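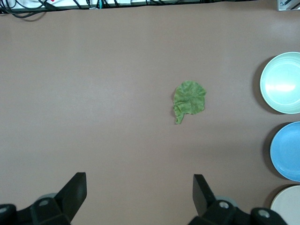 Figure 7.1 A single green leaf with a ruffled edge.

Chapter 7
What Does "Fresh" Mean?

Walk through any grocery store and count how often you meet the word "fresh." It is on the bread, the fish, the soup in a plastic tub. Ask the store manager what it means and you will probably get a shrug. This chapter asks you to be just as hard on the word when it is used about salad greens.

Most of what people believe about fresh produce comes from people who sell it. Growers like to talk about hours since harvest. Stores prefer to talk about looks. Neither one tells you much about vitamins, and a bright color tells you even less about safety.

Take the Emetti survey, which you will read in Section 7.3. Hilkka Kemppainen and Jinfeng Zeng asked 617 shoppers to choose the fresher of 2 bags of greens. The shoppers were sure of themselves. They were also wrong more often than right - the older bag had simply been kept colder. A trade magazine later used the survey to argue that dates on bags are useless. The survey did not test that, and you should be wary of anyone who says it did.

Lauri Rautiainen's storage trials, in Section 7.4, are better work, but they covered one variety in one warehouse. Keep that in mind when you reach his charts.

Before you read on, write down your own definition of "fresh." You will need it for the exercise on page 20.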